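Station Diary: Autumn Session, Catering and Accommodation
Entry for October, written up at 9.40 p.m.

The first of the larger groups left the Sekow Field Centre this morning after breakfast, and the building has been quiet since. I have used the afternoon to bring this diary up to date. The previous entry stopped at the arrival of the new boiler timer and did not record how the week went, so I shall begin there.

The timer was fitted on the first morning and set for two periods of heating, from six until nine and from four until ten. The dormitories on the north side remained cold under this arrangement. On the second evening the afternoon period was brought forward to three o'clock, and the complaints stopped. The setting should be left as it is until the clocks change. Staff are asked not to override it from the panel in the boot room, as the override cancels the next morning's period as well and breakfast is then served in a cold hall.

The kitchen provided 426 meals over the week, counting packed lunches as meals and leaving out the soup that was sent up to the survey party on the moor. This is the highest number for any week this session. The week before it stood at 226, and the stores had been ordered on the basis that numbers would rise a little and no more. We ran short of porridge oats on the fourth day and of butter on the fifth. The shop at Bindorville was able to supply both, though the butter was salted and was not liked on the fruit loaf.

I have since gone through the order sheet line by line. Bread flour was enough. Rice was far too much, and there is an unopened sack at the back of the dry store which will see us through to the spring. Onions are keeping well in the cellar but the potatoes nearest the door have begun to sprout and should be used first. The Phan delivery now comes before seven in the morning, and whoever is on the early duty must be downstairs to sign for it. On one occasion the crates were left in the porch and the rain reached the sugar.
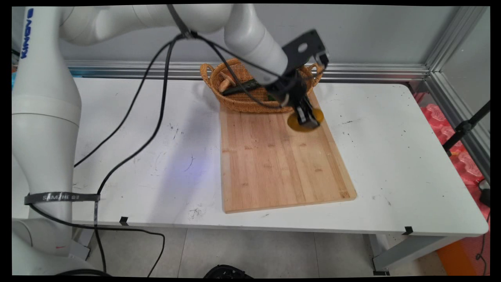
The matter of the drying room has been raised again. It was built to hold the clothing of a much smaller party, and on wet days the rails are full by half past four. This week the later groups hung their waterproofs along the corridor, where they dripped on to the lino and made it slippery. Two additional rails have been put up over the bath in the old washroom as a temporary measure. They serve well enough for coats. They should not be used for boots or rucksacks, as the brackets are only screwed into the plaster.

Boots continue to be worn on the stairs. The notice has been moved to eye level on the inner door. I noticed a small improvement for a day or so, and then none. The stair carpet will need to be cleaned properly before the winter closure, and I have asked for a price from the same firm as last year.

The weather was poor for the first three days and fine from then on. The moor path was under water at the lower stile on the second day, and the party for the upper plots went round by the quarry road, adding an hour each way. The stream had dropped by the following evening and the path was open again, though very soft. A plank has been laid over the worst of it. Those walking in single file should have no difficulty.

Some remarks on the dining hall. The long tables were arranged in two rows for this group, and the arrangement was better than the horseshoe used earlier in the session. Serving took less time and the hatch could be reached from both sides. Against this, the noise was greater – the hall has a hard floor and nothing on the walls – and the evening talks had to be held in the library. The library seats fewer people than the hall and several of the audience sat on the floor, apparently without objection. The talk on peat cores ran to nearly two hours with questions. Cocoa was held back for it and had formed a thick skin.

The library itself is in fair order. The damp patch above the window has not grown since I pencilled a line around it in August. The county flora is missing its second volume, and I believe it was taken up to one of the dormitories and will be found when the beds are stripped. The visitors' book is full and a new one has been started. The old one, which goes back eleven years, has been placed on the bottom shelf with the others.

Linen was counted this afternoon. There are 162 sheets in use or in the cupboard, against 200 on the list drawn up in the spring. Part of the difference is explained by the bundle still at the laundry, and part by the older sheets that were torn up for cleaning cloths in June and never struck off. I have corrected the list and initialled it. Pillowcases agree with the list exactly. Blankets were not counted, as the cupboard light has failed and I could not tell the grey from the brown.

The leak under the second sink has been dealt with. It came from the joint at the trap, and the maintenance contractor refitted it with a new washer and a bead of Mastik round the waste. It was left overnight and has been dry since. The remains of the tube are in the drawer with the fuses. The first sink drains slowly but it has always done so.

I should also put down that the telephone line was out of use from early afternoon until the next morning on the fourth day. The cause was given as work at the exchange. During this time the survey party could not report in by the usual means and walked down to do so in person, arriving after dark in good spirits and very muddy. The procedure for such cases is set out on the card beside the telephone, but the card refers to the old warden's cottage, which has been let. It needs to be rewritten. I have made a start on this and will leave the draft in the tray.

The garden has been neglected. The runner beans are over and should come down. There is still chard, and the kitchen has been glad of it. The apple tree by the gate bore heavily this year and a good deal of the fruit has been lost to wasps. What could be saved was picked by the departing group on their last afternoon and made into crumble, with enough left over to fill the two crates that stand in the cellar. They are cooking apples and somewhat bruised. They should be turned once a week and the soft ones removed.

Arrangements for the next group are mostly complete. They arrive in the late afternoon and will need a hot meal at half past six. The booking form lists four vegetarians and one person who cannot eat nuts, and the kitchen has been told of this in writing. The group leader has asked for the use of the small laboratory from eight in the morning, which is earlier than we usually open it. I have agreed, on the understanding that the benches are cleared by supper. The key is to be signed out in the usual book.

They have also asked whether a bonfire would be allowed on the last evening. The ground behind the woodshed was used for this purpose in past years and there is a ring of stones there still. I have no objection if the wind is light. The woodpile is low, however, and fallen branches should be gathered from the lane side and not taken from the stack, which is meant for the common room stove. I shall write to the leader to that effect tomorrow.

One small item of accounts. The petty cash was short by the price of the butter and oats, and the receipt has now been found in the pocket of the kitchen apron. It has been through the wash but the total can be read. The tin now balances.

Tomorrow the north dormitories are to be aired and the mattresses turned. The bins go down to the road before eight. The hens next door have been getting in under the fence again – I counted five on the lawn at teatime – and the gap will have to be stopped with wire, of which there is a roll in the shed behind the ladders.

Lights out in the main building at ten. The back door has been checked and bolted, and the porch lamp left on for the contractor, who is returning late from the village.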